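Reltarel sells a kit called Sirko: a fixture plate, a set of gripper fingers and a software license, all meant to make an arm you already own put processors and memory into desktop computers. The brochure says setup takes an afternoon. I've read a lot of brochures, so in June I asked for a proper trial before I'd say anything nice.

We gave it an old Dell tower. The part goes in a recess on the plate, the arm picks it up, and the socket is supposed to be found by camera. 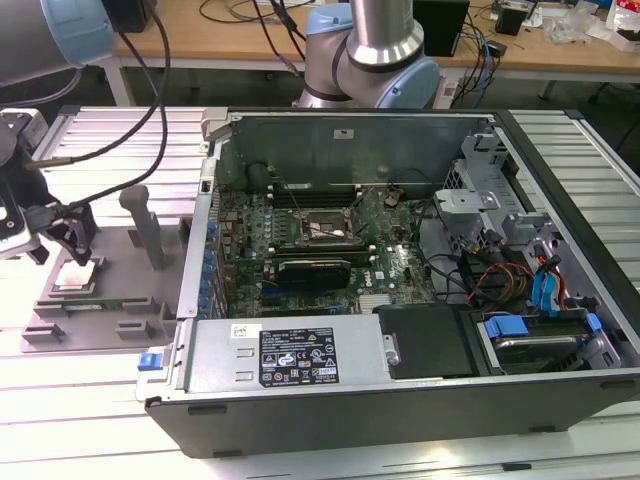

Miroslava Panasiuk wrote in to say that a trained person seats a processor in seconds, and that she'd want to see the price per unit before she got excited about any of it. So would I. Reltarel quotes the license by the cell, with a minimum of 12 months, and I couldn't get a straight answer on what happens when month 13 comes along.

Memory is the job I'd have picked for the sales demo. The slots are long and straight, and you push down until it clicks. 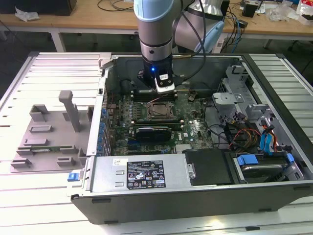 My complaint is with teaching it. The manual runs to 152 pages, and two of them cover what to do when a part goes in crooked. Two! That's the only chapter I wanted. Support was polite and sent me back to the same two pages.

The fingers are slim enough to work between the memory banks, I'll give them that. Clearance is where the Didow set I tried before this one lost me — it was simply too wide.

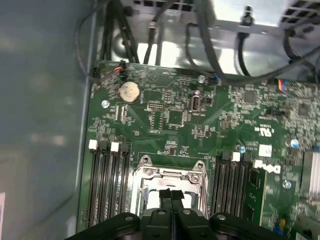 Then there's force. Sirko lets you set a limit for pressing down, but the default is a guess, and socket pins don't forgive guesses. I'd want a log of every press, and that costs extra.

Would I buy it? Not at this price, and not for one bench. A refurbisher with shelves of identical towers might do the math differently. 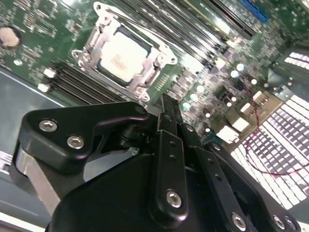 Sirko fingers at the socket, processor in the bracket.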